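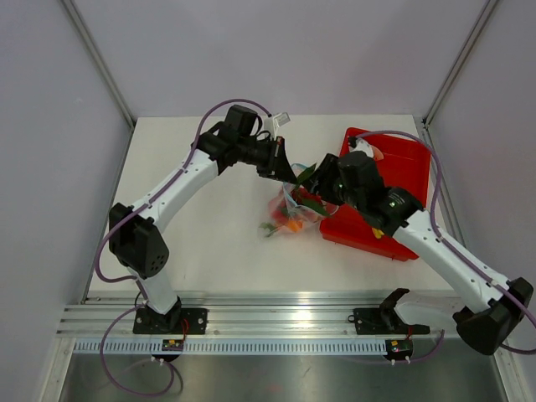
Kosora, 06/11/2024

Kosora Town Supporters Board > First Team > The new left back: discuss, politely

northbank_dad
Starting a fresh thread as the last one got locked over a remark about somebody's mother. I thought the new left back was our best player against Zulamano. I am aware we lost. I am aware the goal came down his side. I would still pick him tomorrow.

offside_again
Best player in the sense that he was the one most often on the floor? Their winger went past him so many times they should have put up a toll booth.

northbank_dad
He's 5 games into his time here. The last guy took two seasons to find out which flag was ours.

tinpot_terrace
I'm with offside on this. He's lovely going forward, I'll give you that, and the cross in the first half deserved someone with a forehead on the end of it. But when we lose the ball he jogs back like a man returning a library book.

row_J_seat_8
Watch the left midfielder, though. He's meant to cover when the full back goes up, and he spent most of the second half pointing at the space he was supposed to be standing in. Very good pointing, I should say. Strong arm.

offside_again
So it's the midfielder's fault. Next week it's the corner flag's.

row_J_seat_8
It can be both. I said the same in September and got called a stats nerd, and I don't own a single stat.

ko_exile
Couldn't get there, I'm in Ko for work until the end of the month. Watched on the club stream, which froze at 60 minutes and came back to everyone looking sad. Did he get subbed or did I dream it?

northbank_dad
Subbed, for the lad with the tape on his socks. Then they scored 8 minutes later, down the same side, with the defender you all hate sitting safely on the bench.

tinpot_terrace
Hang on, you said in your first post that the goal came down HIS side.

northbank_dad
His side of the field. I was being fair to the prosecution.
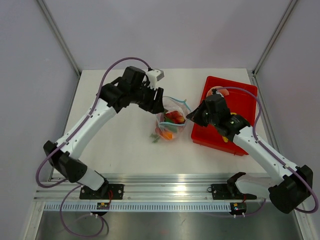 Vegetables in a clear bag, with the red tray.

offside_again
You wrote it so it sounded like he was at fault and then defended him for it. I've argued with you for years and you've finally started doing both parts yourself.

ko_exile
Switch to three at the back and let him play as a wing back. Problem gone.

row_J_seat_8
With which three center backs? We have two, and one of them is a rumor.

tinpot_terrace
Away kit looked awful under the lights too. The Wemix logo is now bigger than the number. I took our number 11 for a delivery driver.

northbank_dad
Kit thread is over there. We keep this one for misery about the defense.

offside_again
Fine. Put him in for Saturday's – sorry, for the cup game, I always forget they moved it. If he keeps a clean sheet I'll change my signature to an apology for a month.

row_J_seat_8
Screenshot taken.

offside_again
A clean sheet on his side, I mean.

northbank_dad
No, you said what you said.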